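Ruba Semaan
September 29, 2022

The Hallgate branch library is cutting its evening hours starting in October. I went to the meeting last night and took notes, so I'm putting them in a thread.

Right now the branch is open until 9 four nights a week. Under the new schedule it closes at 6 every night. Saturday hours stay the same.

The city says evening use is low. The number they gave was 30 visitors a night, taken from the door counter in July. Several people pointed out that July is when the evening classes don't meet.

The Bilville branch keeps its late hours. It's two buses from Hallgate, and the second one stops running at 8:15. So you can get there in the evening, but you'd have to leave early to get home.

The savings come to 2,000 dollars a month. Most of that is a part-time desk position and the security guard. Heating and lights were listed as a separate line with no amount next to it. I asked for the amount and was told it would be sent out later.

I used that library almost every night when I was studying for my licensing exam. My apartment had thin walls and one table. I know a lot of people in the same spot now, and most of them work until 5 or 5:30.
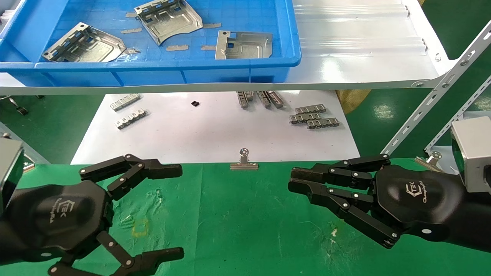

Eugénie Guérin replied that the homework table is the part she's worried about, and asked whether the school could host it if the library won't. Her two kids go on Tilthorpe Street after supper and it's the only help with math they get.

Good question, and it did come up. The school is willing, but its building closes at 5 and they'd need a key holder. No decision on that.

There's a petition at the front desk. It had 47 names when I signed. It needs 200 before the council has to put the schedule back on its agenda. You have to live in the city, but you don't need a library card to sign.

You can also write to the council directly. Letters have to say which branch you mean — a few from last spring were set aside for leaving that out.

If the budget line for heat and lights shows up, I'll add it to this thread.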